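Do You Need a Makeup Fridge? Probably Not

Every few months somebody tells me my face cream belongs in the cold. I ran a Grindar mini fridge in my bathroom from March on, and I'm still waiting to be impressed.

Cold won't fix a bad cream

My Onsri gel felt nice straight out of the fridge for two minutes. Then it felt like gel. My friend Milagros Escobar swears her puffy eyes went down, but she also started sleeping more, so who knows.

Some things get worse

Oil balms go hard as candles. I chipped a nail on a Prukham cleansing balm before giving up and leaving it on the shelf. Clay masks turned stiff and spread badly.

What does help

Close the lid. Use clean fingers or a little spatula. Write the opening month on the bottom of the jar in marker, and toss it when the label says to. Keep everything off the windowsill and away from the shower.

Put night cream on a good while before you lie down, or the pillowcase gets most of it. 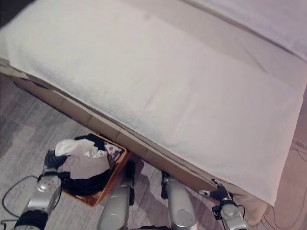

If you still want one

Skip anything over $97. Check the noise before you put it near where you sleep, and wipe the inside every 2 weeks, as the back wall collects water. Vitamin C serum is the one thing I'd keep in there, if the label asks for it. Mine doesn't.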